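Gallery: Movix desktop cell, setup and upkeep

The Movix cell handles open desktop towers on a fixed table. It was put together over February and has been in use since then for drive and bracket handling. This page collects notes on how the table, the arm and the gripper are set up, for whoever looks after the cell next. Last revised 5 October 2025.

## Gripper and drive caddy

The gripper holds the drive by its caddy and never by the bare drive. Grip force is set to 20 N in the Iltska controller. Below that the drive can tilt during a slow descent; well above it the caddy rails flex inward and the drive binds on entry. Finger pads are wiped with a dry cloth at each shift change and replaced as a pair, with the tool zero repeated after every replacement.

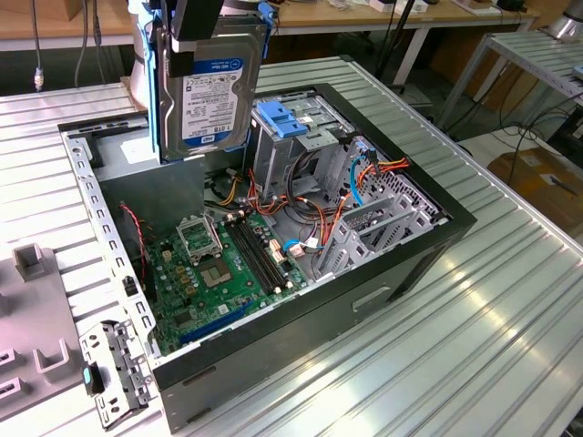

1.0TB WD Blue in a blue caddy, held upright over the case near the back wall. The approach is vertical down to the clearance height, then at reduced speed to the bay.

## Case position

The tower lies on its side with the panel off and the interior up. The long side with the recessed handle is the reference edge: set it first, then close up the short side. The grooves in the table take the T-nuts for the stops. Tighten the stops with the case in place, check that it does not rock, then run the corner touch-off. A shift of 2 mm at the reference edge is enough to fail the touch-off, and the controller will ask for a new case frame.

Wiring is the usual source of trouble. Power leads that stand up between the drive cage and the board get into the path of the fingers. Press them down by hand with the arm in hold - do not use the gripper for this. The CPU socket is exposed when its retention frame is open, so nothing is carried across the board below clearance height.

## Arm and base

The arm stands on the far side of the case, bolted directly to the table. Base bolts are checked with a torque wrench every 500 hours of run time. If one has moved, all of them are loosened and retorqued in a cross pattern, and the Lévesque alignment routine is run before the cell is released. The routine takes about 45 minutes, most of it waiting on the slow joint sweeps.
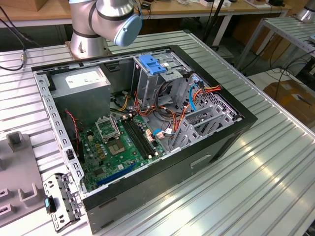 After alignment, the taught points are checked in a fixed order: fixture, bracket, drive bay. The gray fixture stays on the table at the left and is not moved between jobs, so its points should repeat without correction. If they do not, suspect the base or the tool zero before touching the fixture. The punched bracket with the teal tab is set down between fixture and case, and its point is retaught whenever the case frame changes.

Joint covers are cleaned with Fludine on a cloth, never sprayed. Keep it off the finger pads - it leaves a film, and the next caddy will slip. Cable slack at the arm is checked at full reach, with the speed override at its lowest setting. Log any correction under the cell number with the old and new values.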